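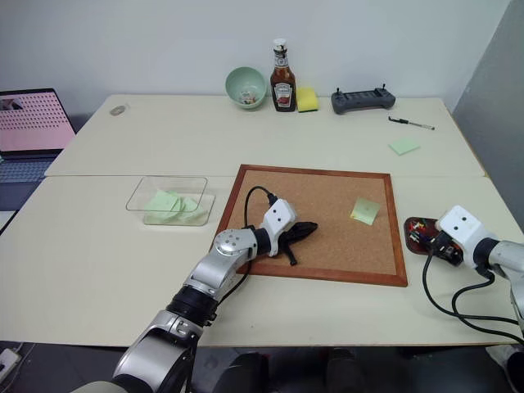 The Fourth Corner

Noemi Haverford had the handles from seven in the morning, and by lunch her wrists ached. Whatever she did with them, the arms on the table did too. Tobias Kowalczyk sat behind her and wrote down which runs to keep.

The task was to pin a note to the cork board. The people at Stemau wanted 40 good runs by the end of September, and they had 13.

"Go in lower," Tobias said. "You come down on the tray like a gull."

"It's the only way I can see the pins."

She lowered the right arm and tried for a red one. It rolled away from the fingers. She opened them and tried again, and it rolled back, and she said a word that Tobias did not write down.

"Bin that one?" he asked.

"Bin it."

Halvorsen, who had taught her, used to keep the bad runs as well. He said the arms ought to know what a person looked like when she was stuck. Then he had moved to Westutholm to be near his daughter, and the rule had changed.

She started again. This time she picked a blue one and held it so tightly that hardly any of it showed.
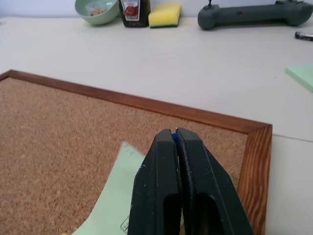 A bit of blue at the fingertips.

"What did you write on it?" Tobias asked. "The note."

"Nothing. A shopping list."

"You're meant to leave them blank."

"It said paper with writing on. I read the sheet."

He looked at the sheet. She was right. She brought the pin down over the corner of the note, waited for her hands to settle, and pushed. Then she did the next one. Her tea had been standing by her foot for 15 minutes and she did not reach for it.
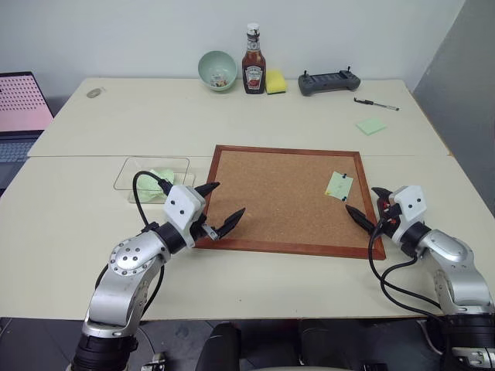
"You've a corner left," Tobias said.

"I know."

She kept both grippers open and did not move. It was the last note from the pad Halvorsen had left in her drawer, and on it, under the milk and the bread, she had written his new telephone number.

"Noemi?"

"Keep this one," she said, and went back for another pin.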